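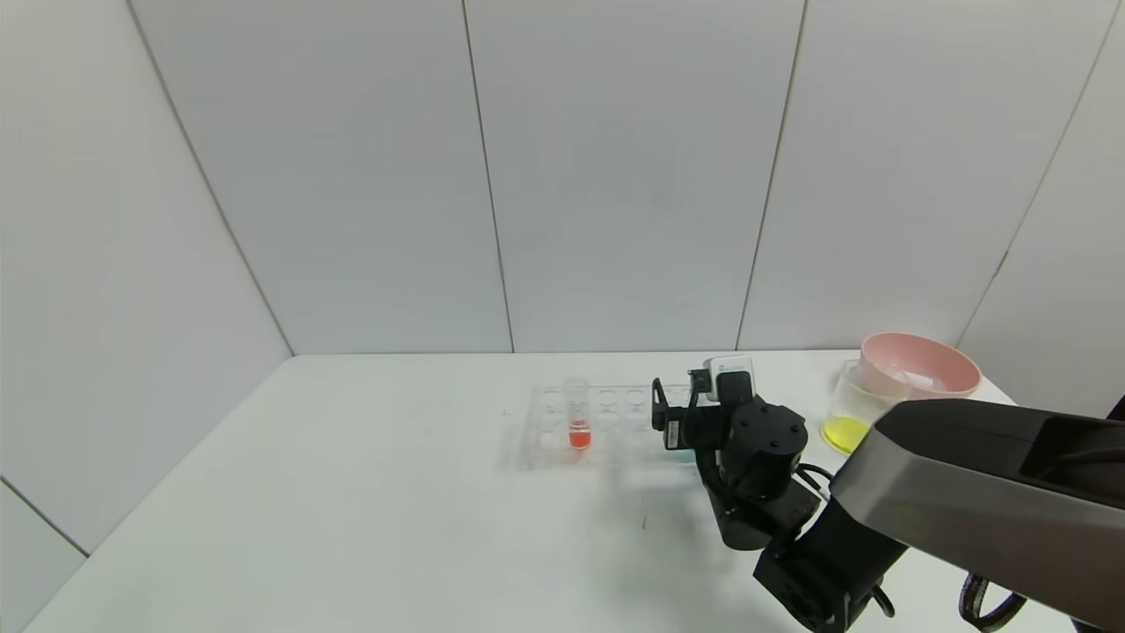 Search this site
Type and press enter

About Domavano

Domavano is a small music school and a slightly smaller concert room, which share a building, a piano and a heating bill. We teach singing, songwriting, guitar, fiddle and upright bass to anyone over the age of six. We have no upper limit, though one gentleman in the Tuesday group has been testing it.

The building went up in 1941 as a dance hall. It spent a long stretch after that as a carpet showroom, which did wonders for the acoustics and nothing for the smell. When Tormod Boström took the lease he was a touring bass player with a bad knee and a van he couldn't sell. He meant to rent out rehearsal space. Then a neighbor asked if he would teach her son a few chords, the son told his friends, and rehearsal space was never mentioned again. 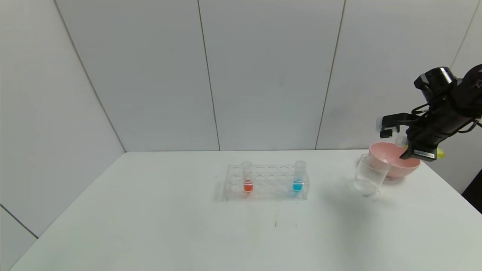
Tormod still teaches bass and still directs the school, in that order. He plays a Baert upright that he says is older than it sounds. New students are allowed to carry it up the stairs once, and most of them don't ask again.

Lessons run 40 minutes. We tried an hour and found that the last stretch was mainly conversation. Beginners don't need to own an instrument, and we would prefer that you didn't buy one the night before your first lesson. We have loaners. Some of them even match.

Songwriting is taught in groups, on the theory that a person will finish a second verse faster if other people are waiting for it. You bring what you have. We have heard songs about divorce, dogs, zoning and a very moving one about a dishwasher. You'll get kind comments first and useful ones after the break.

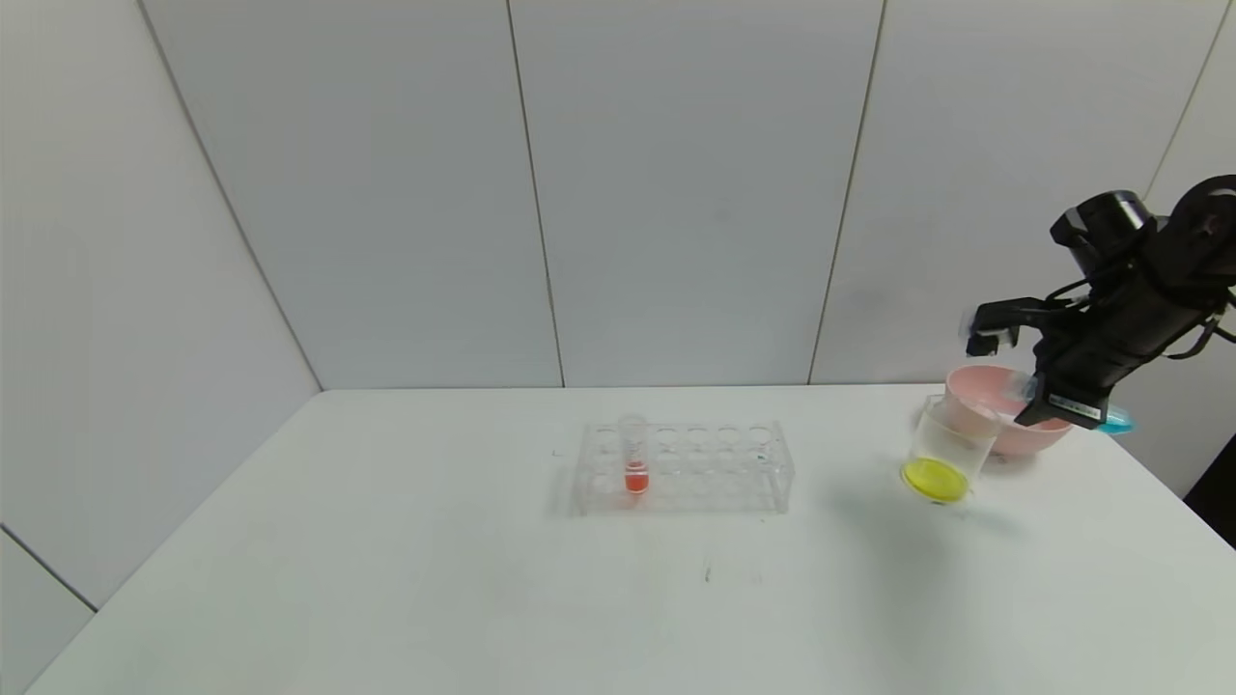 The concert room holds 216 if everyone likes each other. Students play there at the end of each term, alongside whoever is passing through on tour and willing to be paid in soup plus a fair cut of the door. Foltlow, our house band, opens most nights. It is made up of teachers, so it is always in tune and hardly ever on time.

Every November we put on the Long Night, when any student past or present can get up and do one song. The record is held by a former pupil who did one song for 22 minutes. We now have a bell.
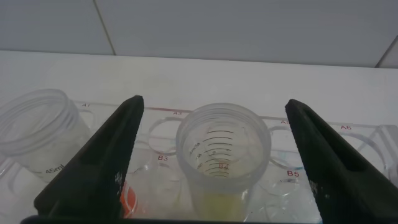
Recordings

Drokumar is our in-house label, a grand word for a shelf and a mailing list. We put out one album of student songs a year and press 300 copies. The first one sold out, helped along by grandparents. The second is still available. Please ask about the second.

If you'd like to try a lesson, stop by after 4 p.m. and follow the noise. The door sticks, so push hard and act as if you meant to.

Comments

fiddlemom: Both my kids started here on loaners. One of them still plays and the other one runs the merch table, and I couldn't tell you who is happier.

R. in the back row: Is the soup vegetarian?

Lowend Larry: I carried the bass up the stairs. Can confirm, once.

dishwasher song guy: Glad somebody remembers it. There is a third verse now.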